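Archive > wirklow-users > Storage and backup

2 min read

This site uses cookies to keep you signed in to the archive.

Subject: Re: Nightly backup overruns on Wilance 2
Date: 2020-03-13

> Our nightly job to the Sollus box used to finish in 25 minutes. Since
> November it has crept up to 300. The link is idle for most of that
> time. Is it worth moving to a faster disk?

Not yet. An idle link with a slow job usually means the client is spending its time on file checks. Wilance 2 compares every file by checksum unless told otherwise, and the default changed in the autumn release. Look for 'compare = full' in the job file and set it to 'compare = date'.

Run one full check a month as a separate job. The Maes plug-in will schedule this, but it ignores the exclude list – copy your excludes into its own settings first.

Check the log for lines marked 'retry' too. We had 18 of them a night from one mailbox file that was always open. Moving that file to its own job cured it.
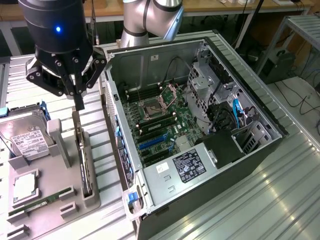

New hardware is the last thing I would try. If you do end up changing the board, note the job key beforehand, as Wilance ties it to the machine. With the case on its side, the panel off and the socket lever up and no processor in place, it is too late to read the key from the running system – you will have to ask Sollus for a reset.

Please post the first page of the log after the next run, with the job file. Plain text, no attachments over 2 MB.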